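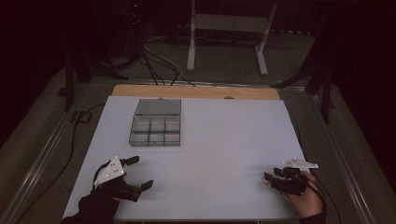 So when the arms can do it, what do they need you for? was the first reply I got last night, and fair enough, I've been chewing on it all through breakfast. Long thread, get a coffee.

1/ I work at Listetti, in the kitting room. We make up the little boxes of fittings that ship with other people's products. Clips in this cell, loops in that one, lid shut, next. I did it by hand for years and I was pretty quick!

2/ Last October they told us two arms were coming, from an outfit called Çetinkaya. The room went very quiet. Then somebody asked if we were still getting the new chairs (we were, they're great).

3/ What I didn't see coming is that the arms need to be shown the job. So part of my shift now is a white board, an organizer with its lid open, and a gripper in each hand. I do the job with the grippers, over and over, and it gets recorded for the arms to learn from.

4/ It's a weird feeling. You know how to pick up a tiny loop of cord, your fingers have known since you were three. Now do it with two black jaws! My first day I flung one clean over the curtain.

5/ I got through 35 good goes that day and thought I was a hero. The target for the first box layout was 2000.

6/ The three of us on it hit 2383 by the end, and 1223 of those were usable. The rest went in the bin. Dropped a part, bumped the box, drifted too far over, sneezed. I was more annoyed about that than I'd like to admit.

7/ Things that changed for the better: my wrists. Packing the same cell all day used to leave me with a thumb I couldn't close around a steering wheel. Now I swap between recording, checking boxes and restocking, and the thumb is fine.

8/ Things that got worse: it's lonelier. The old bench had six of us around it and we talked rubbish from start to finish. You can't yak while you're recording, you lose your place. I miss the rubbish.

9/ Also the room is dim and there are curtains on both sides, so I come out at lunch blinking like a possum. Small complaint. Noted anyway.

10/ Pay. Somebody always asks. We got a bump for the recording hours only, so your cheque depends on how many of those you're rostered for. I think it should be the one rate for everyone on the floor and I've said so to the people who can fix it. Still waiting.

11/ Did anyone lose their job? No layoffs so far. But two people left over the summer and neither spot was filled, and I'm not going to pretend I didn't notice. "So far" is doing a fair bit of work in that sentence.

12/ As for how good the arms are: with the Trilter kits, which are all stiff plastic bits, they're fine. Slow, but they don't get bored. With anything floppy they're hopeless. Cord, wire, those soft little washers, it's like watching someone thread a needle in oven mitts.

13/ So the floppy stuff stays with us, and that's most of the Oduvetti order. I've been told that'll change once there are enough recordings of it. Which I'm making. Yes, I've thought about that, usually on the drive home.

14/ Where I've landed for now, and I might feel different next month: I'd sooner be in the room than out of it. When they wanted the boxes at the back edge of the board I could tell them your shoulders would be wrecked by noon, and they moved them. An outside contractor wouldn't have known to say it.

15/ But I want it in writing that the people who teach the arms get first crack at the jobs looking after them. We've got a meeting about it coming up. If your workplace already has wording like that, please send it to me, my DMs are open.

16/ Someone's asking about gloves. Wear whatever you like, I go back and forth. Right, break's over.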